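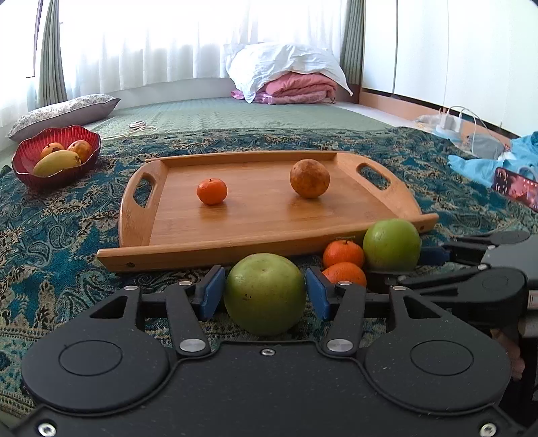 A green pomelo on a patterned cloth, with mandarins and an apple beside it

Average clause (insurance)

The average clause is the bit of a property policy that cuts your payout when you haven't insured the thing for its full value. I've been meaning to write this entry for ages, as it's the one I get asked about most, and the older version of this page was two lines long and wrong in both of them.

The idea goes like this. Say your stock is worth twice what you told the insurer. You've paid a premium on half the value, so the insurer treats you as carrying the other half yourself. If a leaking pipe ruins part of it, you get half of that loss back, even though the loss is well inside the sum insured. People find this last part really hard to swallow (I did too, the first time!) as they assume a partial loss below the limit gets paid in full.

The sum

Divide the sum insured by the true value, then multiply by the loss. Any excess normally comes off afterwards, though some wordings take it off first, so do read yours.

Worked through with real money: a greengrocer in Norkport had fittings and stock down on the schedule at £1,219. It was a tiny lock-up unit and the figure had been copied forward from one renewal to the next. The adjuster put the true value at £1,835. That makes the cover a little over 66 per cent of what it should have been, so a £600 loss came out at just under £399 before the excess. Small money, but I like it as an illustration as you can do it on the back of an envelope.

Where the word comes from

It has nothing to do with adding things up and dividing, or not directly. "Average" is an old shipping word for damage or loss at sea, and it still turns up in marine insurance, where "general average" means everyone with a stake in the voyage sharing a sacrifice made to save it. That's a separate entry and a much longer one.

Variations

Two-condition average is the one I'd look up if you deal with goods stored in several places. It brings in a second test for property that's covered more specifically by another policy, and it used to be common in warehouse business round Dunddale, where I trained.

Then there's the special condition of average, seen mostly on farm produce. Under the usual form, nothing is cut so long as the sum insured is at least 75 per cent of the value. Drop below that and the full reduction applies, with no credit for having been close.

Day one cover is a different approach, mostly for buildings. You declare the rebuilding cost at the start of the period and the policy adds an uplift for inflation. Average is then tested against your day one figure, which is a lot kinder to people whose building costs shoot up by March.

Home policies

Not every household policy has an average clause. Some do, some say they'll refuse or reduce the claim in other words, and some are rated on bedrooms with a fixed limit, so the question hardly comes up. I went through 13 household wordings for a talk at Ibarra and they were all over the place.

Common muddles

Market value and rebuilding cost aren't the same thing. For a building it's the cost of putting it back up that counts, along with clearing the site and paying the architect. Stock is generally valued at what it cost you, without your profit on top, unless the policy says otherwise.

See also: Excess; General average; Indemnity; Reinstatement; Kemow scale (valuation of stock)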